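Notice to Holders of the Clovton Set

The Office of Continuing Play at Vevville wishes to inform all registered holders that the thirty-third figure of the Clovton series will not be issued. The series is hereafter complete at 32. Holders who have kept a place for the final figure may close it up or leave it open, according to preference.

The Office is aware that the final figure was announced on the reverse of every card, where it appears as a gray outline with one arm raised. It is aware also that the game from which the series is drawn cannot be finished without the character concerned. In the last stage, at the Waaka lighthouse, the player climbs to the lamp room and finds the door shut. A line of text reads, "The Keeper will be with you shortly." The Keeper has not come. The game was released eleven years ago.

In March the Office received 1,486 letters on the matter. Each was opened, stamped and read by two members of staff. A majority asked when the Keeper would be made available. A smaller number asked whether the Keeper had been made already and withheld. The Office can state that a mold was cut at the Zakdale works and that 26 figures were cast from it. The figures were inspected in the usual manner and were found to be without fault. On the following morning the tray was empty, and the door of the inspection room, which opens only from the outside, was standing open.

An inquiry was held. The night log showed no visitors. The floor had been swept at ten, and a line of very small marks led across it as far as the loading bay. The inquiry recorded the marks under Other Matters and adjourned.

Holders will recall that the lighthouse stage behaves differently after dark. The lamp above the door, which is unlit by day, begins to turn at 9:40 in the evening by the console's own clock. Until this spring it was understood to be decoration. In April a holder in Waaka wrote to report that the waiting text had changed. It now read, "The Keeper is on the road." The Office sent a technician, who sat with the holder's family through supper and through the evening, and who confirmed the wording.

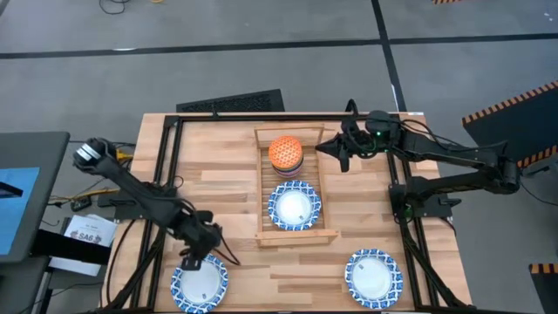

The holder remarked to the technician that the children had stopped trying the door some weeks earlier and now only sat on the top step of the stair, because it seemed rude to keep knocking when a person was known to be coming. The technician entered this in the report without comment and asked to stay until the lamp went out.

Further reports followed. By the end of May the Office held 1,054 of them, from consoles with no connection to one another and in many cases no connection to anything. All gave the same wording. The programmers who built the stage were consulted. They produced the original script, which contains one line for the door and no other. They were asked whether a second line could have been added afterward. They replied that the cartridge has no means of receiving one, and they asked in turn whether they might borrow a copy of the game.

The Office then considered whether to cast the Keeper again. The mold was taken from storage and found to be in good order, but the cavity had altered. The raised arm was now lowered, and there was the shape of a small bag in the hand. The works manager declined to pour. The Office accepted that decision and closed the series on the same afternoon.

Holders are therefore advised as follows. No refund is due on the series, which was sold by the single card. The space on the display stand is of standard size and should be kept free of dust. Consoles may be left on overnight at the holder's own expense. Where a front step is poorly lit, the Office suggests a lamp.

Should a figure arrive that was not ordered, it need not be returned to Vevville. Holders are asked only to write down the hour, to bring it in out of the weather, and to try the door at the top of the stair once more before going to bed.

The Office of Continuing Play
Vevville

Print this page
E-mail this page

Recent stories
The Second Player
Minutes of the Zakdale Arcade
Save Point, Clovton North
A Short History of the Pause Button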